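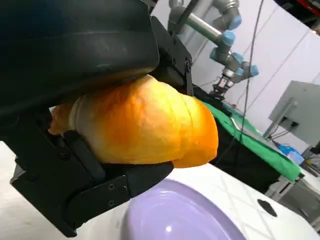 The first cool week is all the excuse I need. Out go the clear tumblers and the straw placemats, in come the little striped pumpkins, and breakfast gets promoted from something eaten over the sink to something you sit down for!

I've been setting fall tables for this magazine for six years now, and I'm more excited about this one than any of the others. It's small. It's cheap to put together. And it starts from a color most people never think of in October: lavender.

Credit for that goes to Lukian Demchenko, who runs the Pasichnyk tableware shop in Cerncombe. I went in looking for brown, the way I do every year (rust, chestnut, that speckled oatmeal glaze everybody has), and he put a pale purple plate in my hands and told me to go home and set something orange on it. So I did, and I haven't stopped fiddling with it since.

Orange on brown is cozy, but it sort of sinks. Orange on lavender jumps. Even a plain croissant looks richer next to a purple bowl, all that golden crust against something cool and shiny. I'd take a good bakery croissant over a fancy centerpiece any morning of the week.
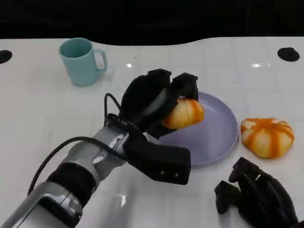

The other half of the trick is blue. One light mug with a bit of green in it, set well back from the plate, keeps the whole thing from turning into a Halloween party. My friend Indrek Petrauskas tried the same setting with a black mug and texted me an hour later to say he'd switched it out – too spooky for eggs.

As for pumpkins, go little and go striped. The cream and orange kind do twice the work of the solid ones, picking up the white of the table as well as the warm colors in the bread. Two is plenty. Put one on the plate and let the other sit right on the table beside it, a bit off to the side, as if it had wandered there. And please leave off the cloth! A white surface with a faint pattern in it is lovely by itself, and crumbs wipe right up.

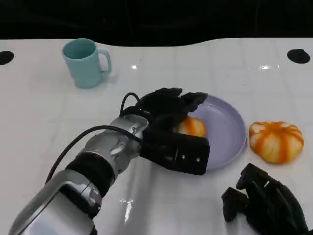
Pale purple, light blue and plenty of orange: one small pumpkin on the plate, a larger one just past the rim.

If you have people coming, repeat the setting exactly at every place and resist adding candles. Put the croissants out last, and have more of them than you think you need.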